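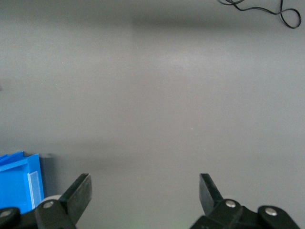
Kirsty Cropper thinks I should stop sulking and sign the thing. Her view, given at length over the phone, is that every packing shop our size will have a two-armed picker inside a few years and we may as well get the Litosine trial price while it's going.

Diary > Workshop > June

Well. She doesn't have to find the money. The Stedia kit is two arms, two grippers, the wrist cameras and a "skills library", and the skills library is a subscription. Page 19 of the quote, smaller type than the rest. I asked Talebi's man what happens to the skills if we stop paying and he said that was a good question - then talked about uptime.

Spent Thursday morning on the sorting job, cubes and a blue bin. The brochure says 76 picks without a miss. Whose cubes, I wonder, and who was standing by with a finger on the button? Our own parts are clips and rubber feet and those awful bent brackets, and he wouldn't promise anything on the brackets. I wrote that down in front of him.

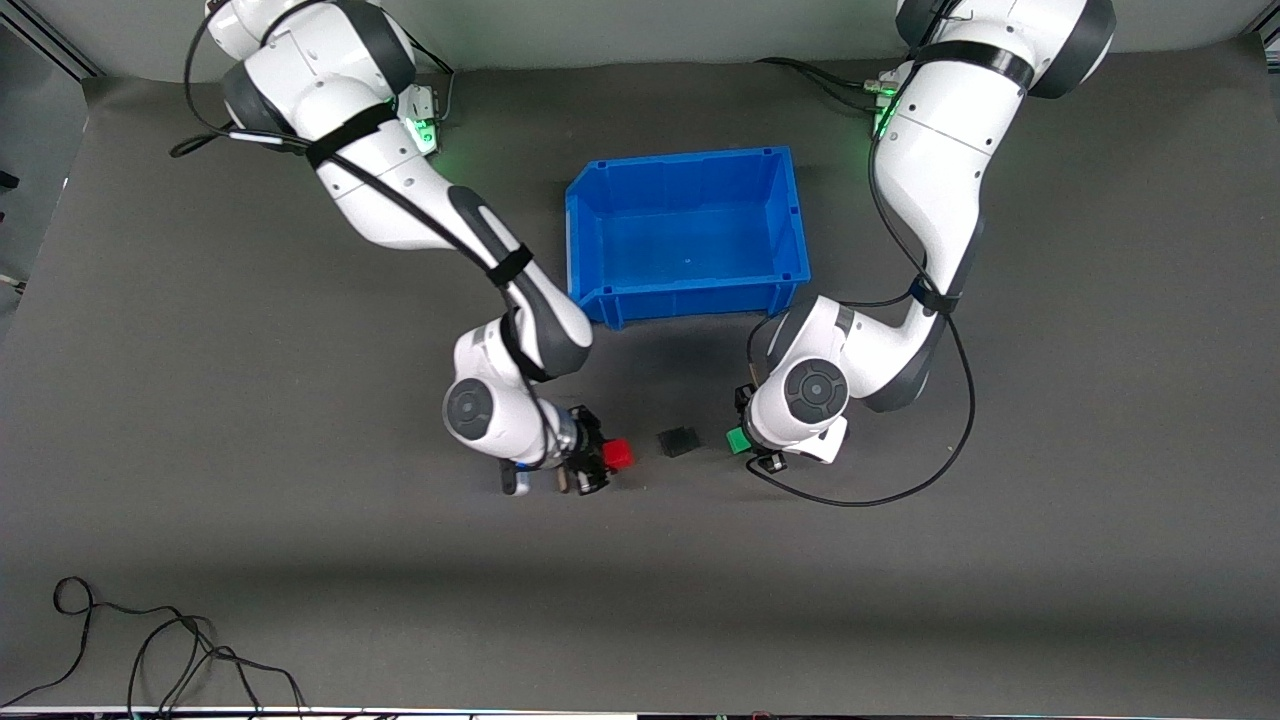 Sorting job: red cube in one gripper, green cube by the other, bin between the arms.

I'll give them this, the arms are handsome and the setup guide is written in plain English. But the cables! They're strapped along the arms and I'd want to know what a new set costs before one snags. Not in the quote. The Cokavitz people at least list every spare, even if their kit has only the one arm and the website looks like it was made in a shed.

Sixteen weeks for delivery, too, and training is extra after the first day. I did the sums again after supper and got a different answer, worse. Told Kirsty I'd ask for a month with our own brackets in the bin and no subscription until it's over. She said they'll never agree. Then I suppose I'll know.

Must call the landlord about the loading door.

Filed under: Shop talk, Automation

Back to top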